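Refill, Don't Rebuy

Gradham lost its last pharmacy in July. What it got instead, in the same narrow unit next to the bus station, is a refill shop called Okside. Soap, shampoo, dish liquid, lotion. You bring the bottle, they weigh it, you pay for what goes in. Pak-hei Poon runs the place, mostly alone, and he was still mopping up a spill when I got there.

"People think it's a rich person thing," he said. "Then they see the price of hand soap."

Fair. A 200 ml top-up costs less than the coffee I'd carried in.
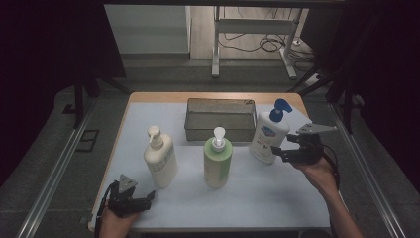

The hard part is the pump. Poon says bottles last for years but pumps clog, springs go, and the customer gives up and buys new. Most households he meets own a mixed bunch - a cream one with a label faded pale, a green one with a white head, a white one with a blue head - and every neck seems to be a differnt size. He keeps a drawer of spares from Surnix, a supplier that will sell him singles. Rinse with warm water first, he says. Pump it through till it runs clear. Never mix old soap with new.

Does it pay? Just about. The shop needs 600 refills a month to cover rent and did 207 in its first. Better now, he won't say how much better. A second counter is planned over in Peng, if the landlord ever calls back. He has 3000 paper labels printed alredy, with the new address on them.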